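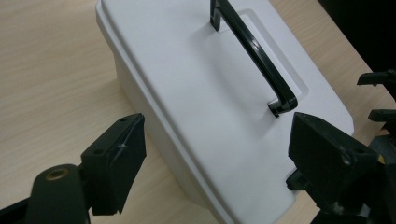 Orkcombe Public Library
The Library of Things reopens to cardholders on July 15, 2020. This thread sets out how borrowing will work for the rest of the summer. Please read to the end before placing a hold. (1/13)

Orkcombe Public Library
The collection now holds 200 items, among them sewing machines, hand tools, board games, musical instruments and kitchen equipment. The full list is in the online catalog under "Things." Items not shown in the catalog are not available for loan at this time. (2/13)

Orkcombe Public Library
Any resident with an adult card in good standing may borrow. Cards that expired after the building closed have been extended through the end of the year, and no action is needed. Juvenile cards may be used for games and puzzles only. (3/13)

Orkcombe Public Library
Loans are for three weeks. One renewal is allowed if no other patron has placed a hold. Renewals may be made online or by phone with the circulation desk. We are unable to renew items through replies to this account. (4/13)

Orkcombe Public Library
Each household may have up to five holds at one time. Holds placed in June remain in the order in which they were received. If you no longer want an item, please cancel it in your account so that the next person may have it. (5/13)

Orkcombe Public Library
Pickup is by appointment at the Quintero Street entrance. You will receive an email or a phone call when your item is ready. Please bring your library card or a photo ID. The front doors remain closed to the public, and face coverings are required at the pickup table. (6/13)

Orkcombe Public Library
Returns: Things may not be placed in the book drop. Several items were damaged this way last year, including a ukulele and both of our label makers. Please return them to staff at the Quintero Street entrance during pickup hours. (7/13)

Orkcombe Public Library
Returned items are set aside for three days before staff check and clean them. During this period they will still appear on your account. No late charges will be applied, and the return date will be corrected to the day we received the item. (8/13)

Orkcombe Public Library
Every item comes with a contents card. Please compare the card with what you have received and report anything missing within one day. Staff will note it on the record. Replacement costs are listed on the back of the card. (9/13)

Orkcombe Public Library
The following are not circulating this summer: air mattresses, the karaoke set, the popcorn machine and all wind instruments. The Olard branch is holding these in storage. A date for their return will be announced on the library website. (10/13)

Orkcombe Public Library
We thank the Friends of the Library for a grant of $3000 toward new equipment. Suggestions for purchase may be sent to Nuria Ambaye, Head of Circulation, using the form on our website. Suggestions are reviewed at the end of each month. (11/13)

Orkcombe Public Library
Donations of used equipment cannot be accepted at present. Please do not leave items outside the building. Patrons with questions about earlier donations may ask for Thanasis Rallis at the main desk number. (12/13)

Orkcombe Public Library
Correction to post 6: patrons who cannot come to the Quintero Street entrance may ask for curbside delivery to a parked car when making an appointment. The accessible spaces on the north side of the lot are reserved for this service. (13/13)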